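I drove out to Costden for the Lakar open day expecting a sales pitch and free coffee, and I got both.
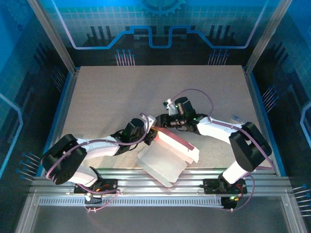

I think we've been sold the wrong kind of robot for years (the flashy kind, with backflips!). Give me two arms meeting over an open cardboard box with a red panel, purple cables looping everywhere. I could have watched it till August.

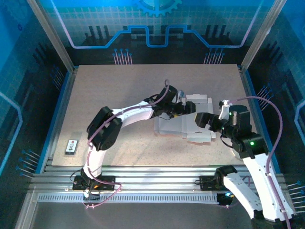
My old job was packing at Mazurek, 201 cartons a shift, and my wrists still complain. So no, I don't get misty about folding boxes by hand. Watching one gripper on each side of that flattened gray box, I mostly felt jealous. Pay people for better work and let the arms have this one.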